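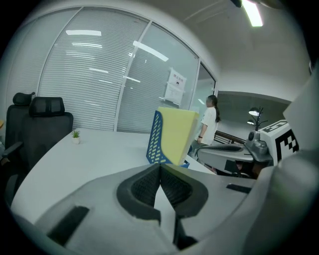
Blue file holder and a small succulent on a white desk.

Noltach Sign-In Bridge
Single sign-on plugin for the Stusa shop platform

Your customers have plenty of passwords already, and most of them are the same password. The Sign-In Bridge lets them use an account they've got somewhere else, so your shop needn't look after another one. They press a button, agree to share a name and an email address, and carry on to the basket.

What you get
Sign-in buttons for 6 account providers
A settings page that fits on one screen
Matching by email, so old customers keep their order history
Button labels in 37 languages (the Welsh was redone after letters)
A log of failed sign-ins, written in sentences

What you need
Stusa 6 or later, a secure web address and the keys from each provider you want to switch on. Getting the keys is the dull part. Providers like to move their menus about, and our guide is always one menu behind, but the names of the fields seldom change. Copy the return address from our settings page and paste it in whole, slash included. The slash causes most of our support mail.

Editions
Nimby is the small one: one shop, two providers, up to 300 sign-ins a day. Go over that and the buttons hide until midnight, while the ordinary login form carries on as before.
Sethi has no daily limit, takes all the providers and can be used on a test copy of your shop as well. Most people buy Nimby, have a good August and move up. You pay the difference – your settings come with you.

What it doesn't do
It won't sign staff in to the admin area. We get asked for this a lot, and Lionel Staniforth, who wrote the plugin, gets asked most of all. He'd like it known that he has read your email.

Latest release: 4/12/19
Fixes the login button appearing twice on narrow phones. Both of them worked, for what it's worth.

Add to basket
Read the setup guide
Ask a question before buying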